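Seventy knots a day

Sunday, May 4, 2025

My mother asked last weekend what I do at work now, and I told her I tie knots. She was quiet for a bit and then asked whether this was a promotion.

It is, technically. I moved over to the data side at Treveck in the winter, and since then my working day has been spent with my forehead against a padded viewer, closing the same kind of fake wound over and over so that a learning system can have a look at how a person does it. The target is 3000 demonstrations by the end of July. I was good at math once and can work out what that means per day. I have chosen to stop working it out.

A demonstration, for our purposes, is one stitch: pick up the needle, go in one side, come out the other, pull the thread through, tie, let go. Everything gets saved. The video, the position of every joint, what my hands were doing on the controls, and when I pressed the pedal. If I sigh, that is not saved, which is a shame, as it would be our richest data stream.

Going through the skin pad is the easy part. A needle is stiff and goes more or less where you send it. Thread does what it likes. It curls back on itself, it sticks to the pad, it wraps around the wrong tool at the worst moment. You learn to wind a loop without looking like you are fighting an eel, and then the next day you have forgotten how.

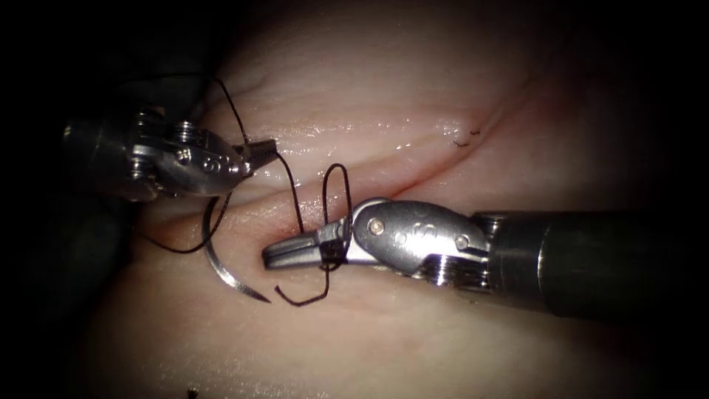
Mid-knot, thread going everywhere it wants.

My first 155 recordings were thrown out. I would like to blame the equipment. What happened is that I was trying to be elegant. I had watched Kerstin Björklund, who trained all of us, and she ties a knot the way other people butter toast, so I tried to do it her way at her speed. The result was a lot of very fast, very smooth motion with a knot at the end that slid apart when you breathed on it. Kerstin watched some of it back with me, eating an apple. She said the robot would learn to be confident and wrong, and we had enough of that in the building.

So I slowed down. Now I pause before I grab the tail, and I open the jaws wider than feels necessary. The model seems to like a person who makes up her mind and then moves, and it gets confused by a person who dithers in midair, which I did constantly until somebody pointed it out. You can see it in the plots of my early sessions — a little cloud of scribble right before every grab. That was me thinking.

The odd part is that we also need mistakes. If every recording is perfect, the system has no idea what to do when it drops the thread, because it has never seen anyone drop the thread. So one session in 8 is a recovery session, where you start from a mess and get out of it. You'd think I would be a natural. But making a mess on purpose is different from making one by accident, and my deliberate ones all looked staged. Farahani, at the next console, makes gorgeous ones. Real disasters, loops inside loops. He calls them his landscapes.

Then there is labeling, which fills the afternoons. Each recording gets chopped into steps, and somebody has to say where one step ends and the next begins. When does a loop become a wrap? We had a forty-minute meeting on this with the people from the Hudley office, and the answer is that a wrap begins when the thread has gone all the way around the tool. Ullmont, the labeling software, disagrees and puts the line half a second earlier every time, so I drag it back every time. I have a groove in my mouse pad from it.

My best day so far is 70 good ones. My hands were fine, but I went home and couldn't tie my shoe. I stood in the hall holding a lace in each hand, waiting for the pedal.

They ran the trained policy on the bench on Thursday, the version built from the first batch that includes me. It picked up the needle, it went through, it pulled. Then it got to the knot, lifted the thread, and stopped dead for a good two seconds before making the grab.

Farahani looked at me. I went and got a coffee. The new thread comes in Tuesday, a slightly stiffer kind, and I've been told we may have to redo part of the set with it.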